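Miércoles, 26 de noviembre de 2025

Tercera semana sin café y sigo sin notar los beneficios. Me prometieron un sueño profundo y una piel luminosa. Duermo igual de mal y en el espejo del ascensor sigo teniendo cara de acta notarial.

Lo dejé por culpa de Cosimo Martinelli, que lo dejó en abril y desde entonces habla despacio, como un obispo. Me recomendó una achicoria de la casa Drandotis, tostada, en lata de 246 gramos. Sabe a mueble. La primera taza me la bebí entera por educación, y eso que estaba solo. La segunda la corregí con leche, la tercera con leche y canela, y a la cuarta ya era otra cosa, una especie de natillas tristes que, lo confieso, repetí.

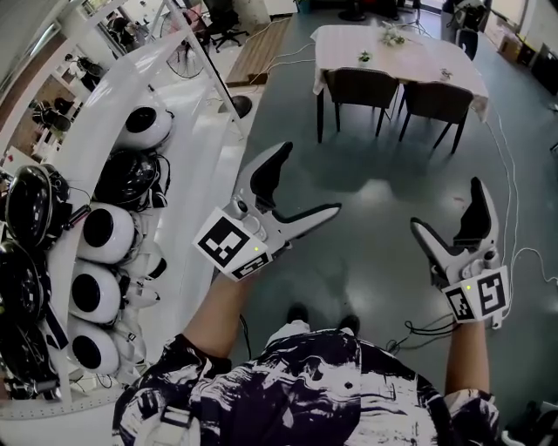

El dolor de cabeza duró cuatro días, según lo previsto. Lo que no venía en el folleto es el aburrimiento. Yo no tomaba café por la cafeína, tomaba café para levantarme de la silla. Dieciséis pasos hasta la cocina, la cafetera que gruñe, mirar por la ventana al vecino que riega cuando llueve, volver. Ahora me levanto igual y me quedo delante del fregadero sin saber a qué he ido. El lunes me puse a ordenar los imanes de la nevera.

Por la tarde bajé a la Givance, que antes era mi cafetería y ahora es un sitio donde pido poleo. La camarera me lo sirve con una delicadeza que me ofende, como si acabara de salir del hospital. 2,80 por una bolsita y agua. Al lado, un señor mojaba una porra en un cortado doble y suspiraba. Estuve a punto de pedirle que me dejara oler la taza. No lo hice porque todavía me quedan modales, aunque cada vez menos – el sábado abrí en el supermercado un paquete de Stesinier molido, lo olí y lo tuve que comprar. 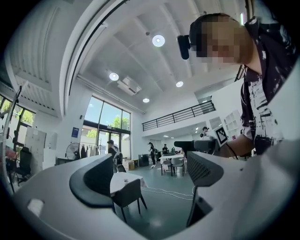 El paquete está en el altillo, detrás de la fondue. Sé perfectamente que está ahí. Anoche, a las tres y pico, estuve calculando si la silla baja bastaba para llegar o hacía falta la escalera.

Llamé a Cosimo para que me diera ánimos. Tardó en coger el teléfono y de fondo se oía un ruido de vapor que conozco muy bien. Dijo que era la plancha. Cosimo no ha planchado en su vida, fue a su propia boda arrugado. No quise insistir, pero le noté que hablaba bastante más rápido que en verano.

Mañana tengo que llamar al dentista, comprar bombillas para el pasillo y devolver la escalera a los del segundo. Esto último, a primera hora.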